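Chapter 7
Reading for Structure

The last chapter dealt with the sentence. In this one we move up to the parts of a book that are larger than a paragraph and smaller than the whole: scenes, chapters, and the breaks between them. Readers rarely talk about these things. They say a novel "dragged in the middle" or "took a while to get going," and what they are usually describing is a problem of structure.

By the end of the chapter you should be able to mark the scenes in a piece of long fiction, say what changes in each one, and explain how the order of the scenes affects what the reader knows and when.

7.1 What counts as a scene

A scene is a stretch of story that takes place in one location over one continuous span of time. When the place changes, or the clock jumps, a new scene has started. Some writers mark the jump with a line of white space. Others run straight on, and you have to catch it from a phrase such as "the next morning."

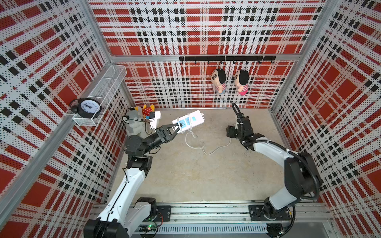 Figure 7.1 Two plush dolls on a hook rail, with plaid panels behind.

Summary is different. In summary the writer covers a lot of time in a few words: "They spent the winter in Zernberg and did not speak of it." Eight words on what happened, a whole season gone. Most novels alternate between the two, and the balance varies a good deal from one writer to the next.

Our main example is The Salt Road to Sirness, a novel of more than 200 pages in the Brallota paperback edition. It has 12 chapters. The opening chapter is a single scene, set in a ferry office, and it contains almost no summary. The second covers four years and has only one short scene in it – the quarrel over the boat. 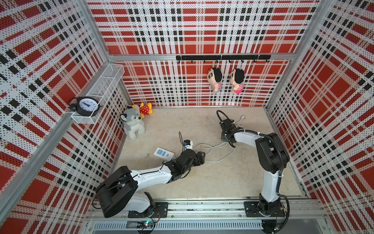

A reader who comes to that quarrel already knows how the marriage ended, since the ferry office scene has given it away. The interest lies in how it got there. Put the two chapters in date order and the quarrel becomes a question about the future, with a good deal more suspense and a good deal less sadness. Neither order is wrong. They make different books.

7.2 Marking up a chapter

Take a pencil and read the first chapter of the novel, reprinted in the Sfakianakis Reader. Draw a line across the margin wherever the place or time changes. Beside each section write one sentence saying what is different at the end of it. If you can't find anything, leave the space blank and go on. We will come back to the blanks in Section 7.4.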